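Desks and Tables, Week 3: Surfaces, Edges and Holes
Course notes, Gunnel Sundqvist

Welcome back! Last week was all legs and frames, and this week we finally get to the top, my favorite part of any table. It's the bit you touch all day long, so small decisions up here matter a great deal.

Grain
Look at which way the grain runs before you look at anything else. A pale wood-grain top with faint streaks feels calm and hides dust nicely (a dark one shows every crumb!). Real wood or printed pattern? Check the edge, where a printed pattern often stops or changes.

Corners
A rounded corner is kinder to hips and sleeves, and it changes how people walk past. Try it with the cardboard templates: cut one square, cut one with a generous curve, and tape both to your desk for a day.

The grommet hole
I could talk about these for a whole session. It's a round opening in the top, usually with a rim, and it lets cables drop to the floor without hanging over the edge. Where you put it decides where the lamp goes, where the laptop goes and how much clear space is left for a bowl or a stack of books. Mireille Nasrallah's group moved theirs 12 centimeters on paper and the whole plan opened up. Lovely work!

For next time
Draw one tabletop you use often, from above, with its edges, corners and any holes. Mark the spot where your hands rest. Then write 300 words on what you would move, and bring 2 copies so Thomas Valentini can pin one up in the hallway. 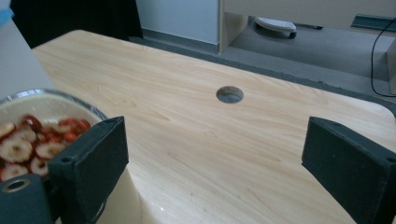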